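Gorkness Holiday Lets – Listing Records
README for the spring release (March)

What the files hold

One row per self-catering property in and near Gorkness, as listed by the owner or letting agent. The release covers 394 properties in 36 columns. Rows come from two sources: the Bredton agency's own stock list, and the forms owners fill in when they let directly. The column called source says which.

Properties that sleep fewer than two people are left out. So are static caravans, camping pods and rooms in a host's own home. A house let both whole and as separate flats has a row for each way it can be booked, tied together by parent_id.

Files

listings.csv – the main table, UTF-8, comma separated, one header row
rooms.csv – one row per bedroom, keyed on listing_id
changeover.csv – arrival and departure days by season
text.jsonl – the long description of each property, unedited apart from the removals listed under Cleaning
photos/ – interior and exterior photographs, in folders named by listing_id

Main columns

listing_id: text. Stable between releases. Not reused when a property is withdrawn.
sleeps: whole number. The maximum stated by the owner, including sofa beds but not cots.
bedrooms: whole number. Mezzanines count only where they have a door.
bed_types: text, values separated by semicolons. Zip-and-link beds are recorded as zip_link and never as double, whichever way they are made up.
bathrooms: number. A separate WC counts as 0.5.
ground_floor_bed: yes, no or unknown.
parking: off_road, permit, street or none.
heating: free text in the source, mapped to nine values. Wood-burners and open fires go in a separate column, fire.
floor_main: the covering in the main living space, as stated by the owner.
pets: number allowed. Blank means the owner did not answer, 0 means no.
changeover_day: the usual day in high season. Monday is the most frequent value in Bredton rows, Saturday in direct rows.
min_nights: whole number, low season.
linen: included, extra or none.

Photographs

Each folder holds whatever was supplied with the listing or taken on a visit. There is no fixed order and no fixed set of rooms. Photographs carry no labels, and the order of file names does not follow the order in which they were taken. 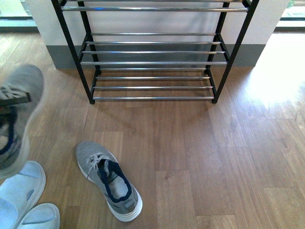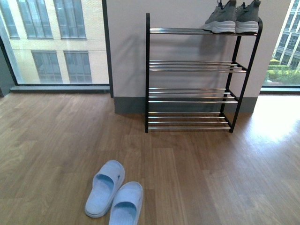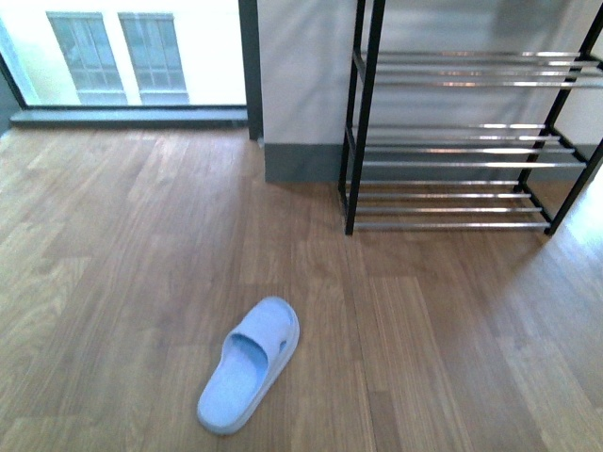 Shoe rack in the first two, a single light blue slipper in the third.

Cleaning

Phone numbers, email addresses, key safe codes and owners' names were removed from the long descriptions. Each removal is marked with [cut] so that sentence lengths can still be worked out. House names were kept, house numbers were not.

Duplicate rows were matched on postcode, sleeps and bedrooms, then checked by hand. Where a property appeared in both sources, the Bredton row was kept and the direct row dropped, except for pets and linen, which were taken from whichever row had been edited last.

Prices are not included. They were collected for the first release and then dropped, as the two sources treat cleaning charges and short stays differently and no fair way was found to bring them together.

Known problems

sleeps and bed_types disagree in 24 rows. In most of these the owner has counted a sofa bed in one place and left it out of the other. The rows have the flag bed_mismatch and have not been corrected.

The Rashti import tool cuts long descriptions at the first line break inside a quoted field. This was fixed for Bredton rows. Direct rows loaded before the fix may still end in mid-sentence.

"Sea view" is taken from the owner's text and has not been tested. The same goes for walking times to the beach, which in a few cases can only be meant as the crow flies.

ground_floor_bed is unknown for every flat above a shop in the Ketberg Street block – the owner's form had no question for it at the time.

Suitable uses

The tables were put together to study how owners describe layout and sleeping space, and how well the text agrees with the structured fields. They are not suited to work on availability or income. The area is small and mostly coastal, so rates of, say, dog-friendly lets should not be carried over to other places.

Changes since the last release

Added linen and min_nights.
Split fire from heating.
parking value "drive" merged into off_road.
Withdrawn properties moved to withdrawn.csv, same columns plus the month of withdrawal.
Fixed bathrooms for flats with a shared WC on the landing, which had been counted once for each flat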